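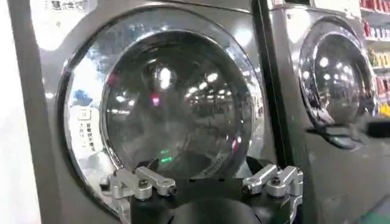
Round Doors and Bright Lights: a Morning Among the Washing Machines

Home | Gallery | Notes | Visitors | Contact

I have always had a soft spot for a front loader, ever since my grandmother let me sit on the kitchen floor and watch the towels go round (she called it cheaper than the cinema, and she was quite right!). So when Wim Visser asked whether I'd like to come along and look at some machines with him, I had my coat on before he'd finished the sentence. The big silver-grey one got my attention first, with its broad chrome ring and smoky dark glass, and there's a matching one standing right beside it. The lettering on the front is Chinese, which neither of us can read, but we admired it all the same.

What I love best about a round door is how it gathers up a whole room. You stand close and there are all the ceiling lights, small and bright.
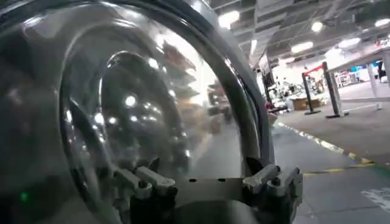
Wim is a patient man and let me dawdle over the curves and the shine for far longer than was polite. He used to sell laundry equipment for Skelley and can talk about door seals until the tea goes cold, and I'm afraid I encouraged him. Clear, curved surfaces are his favourite, and he will tell you at length that a soft cloth and plain warm water are all they ever want. I've tried it on my own door at home and I must say it came up beautifully.

Shelves, lamps, the grey of a rim: everything bends a little when it's caught in a curve, and I could look at it all day long.
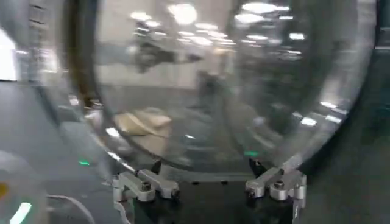

My friend Tarcísio Rocha thinks the pair of us are quite mad, but he has asked for 2 prints for his hallway, so we can't be all that mad. If you'd like one too, do drop me a line and tell me which, and I'll see what can be done before July, when I'm away at my sister's.

Last updated 17 May 2021

Contact | Copyright Macedo Gallery Pages | Back to top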